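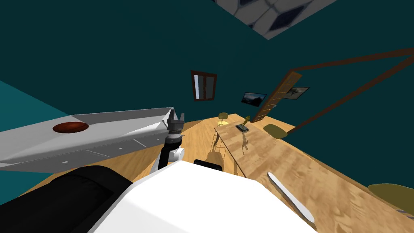 Sim view, arm from the left, gripper with the fingers up.

November 9, 2022
Nelu Cozma

Undcombe shooting, timeline work. Went back over the county's version of the car park incident with the audio from the petrol station opposite. Still not happy with it.

The statement says the officer shouted two warnings, then fired after the man "turned with the weapon raised". I can get one shout off the recording. There may be a second under the lorry, but I've played that stretch until it sounds like whatever I want it to sound like, so I'm writing down one. Anyone who wants to claim two should listen cold, without reading the statement first.

Shots: I get 9. The statement says "several", the local paper said six and everyone has copied the paper. Last two are close together and one could be an echo off the loading bay wall. Marinescu thinks echo. I don't, the second is as loud as the first, but we need the wall distance before arguing about it any more.

Gap between the shout and the first shot is just under 3 seconds on the station's recorder. Don't quote this yet. The recorder's clock drifts and we have never checked by how much. I asked for the maintenance sheet in October and got a brochure.

The radio log is worse. The call for an ambulance is entered 22 seconds before the first "shots fired". Either somebody typed the log up afterwards and muddled the lines or the two entries come from different clocks. The press office says "a formatting matter". Fine, then send the unformatted one.

Suteck enhancement: they sent the cleaned-up file back and I don't like it. The voice is clearer, yes, but there's a click before the shout that isn't in our copy at all. Their covering note has no settings on it. Until they send them I'm treating the cleaned file as something to listen to for pleasure. All measurements from the original only, please, including the ones already on the whiteboard, which I've rubbed out.

Witness from the flats (Rindutine Court side) puts himself more than 1000 feet away and says he saw the man's hand. At dusk, in rain. I believe he heard it. His times match the audio better than the officer's do, so keep him for the times and leave the hand alone.

To do:
- wall distance, tape measure, not the map
- station clock against a phone, start and end of a day
- ask again for the original log
- Marinescu to count the shots without seeing my number (too late, he's seen it. Find someone else)

Inquest date still not fixed.

Recent entries
Undcombe: first listen to the petrol station audio
Suteck file received, checks
Lorry noise, attempts to filter
Rindutine Court door-to-door notes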